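From: Orhun Yaman
Date: November 22, 2024
Subject: Re: [skollel-translators] Glossary for the patient leaflets

Hello all,

thank you for the comments on the first draft. I answer between the lines.

> I would keep "keyhole surgery" everywhere. Readers know it from the
> newspapers and it is shorter than "laparoscopy". Also, do we still have
> the limit of 4000 characters per leaflet, or did Vustance change it?

The limit is still 4000, with spaces. Only the leaflet on anesthesia may be longer by 700, as we agreed in June. For "keyhole surgery" I agree in the title and the first paragraph, but the consent form uses the Latin term, and a patient who holds both papers must see that they speak of the same operation. So my proposal is to write both words once and then stay with the short one.

> Segment 2428 has "wound" in one place and "cut" in another. Is this
> on purpose?

No, it is my mistake. A cut is what the surgeon makes, a wound is what the patient takes care of at home. I corrected it in the Işık file, but please look at the Turkish side again – there we have one word too many, not one too few.

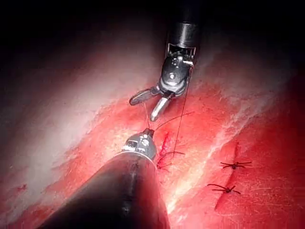

Then the question of "you" and "the patient". The Fullent style sheet says "you" in all leaflets, and I find this right, even if it sounds too familiar to some of us. The exception is the page for relatives, where "you" is the relative and it becomes confusing very fast.

I still have 15 terms without a decision, mostly about stitches and dressings. I put them at the end of the shared glossary, marked in yellow. Please write your choice beside each one, and not in a private mail to me, so that the others can read it too.

With kind regards,
Orhun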